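Clakmont Community Help - Rentals and Facilities

Damage deposit on the Flondance meeting room

Our reading group has reserved the Flondance room for an evening in May. The confirmation lists a deposit of $300, but the invoice shows $317. Which amount is due, and when is it returned?
Posted by Quyên Doãn

Turkevach
The deposit is $300. The remaining $17 is the processing charge applied to card payments, and it is not refundable. Groups paying by check are not charged this amount. Deposits are released after the room has been inspected, normally within 2 weeks. Please keep the invoice, as the office will ask for the number printed at the top. Events with amplified music fall under a separate schedule, where the deposit is $700.

Văn
I believe ours came back sooner than that. We did have to call the office, so it may be worth checking.

Turkevach
A further note on the condition of the room. Tables are to be wiped and left in place. Marks present before the rental should be written on the entry sheet - the office does not charge for anything listed there.
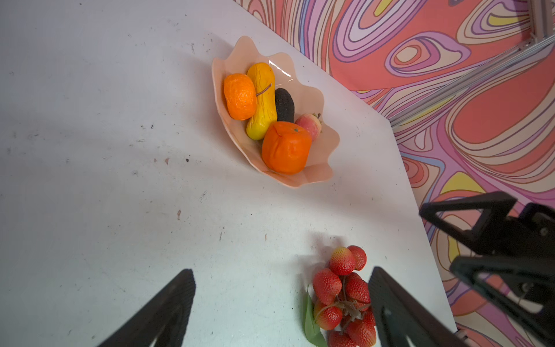 Can the reservation be moved to another evening without paying a second deposit?

The deposit transfers to the new date, provided the office receives the request in writing before the original reservation begins.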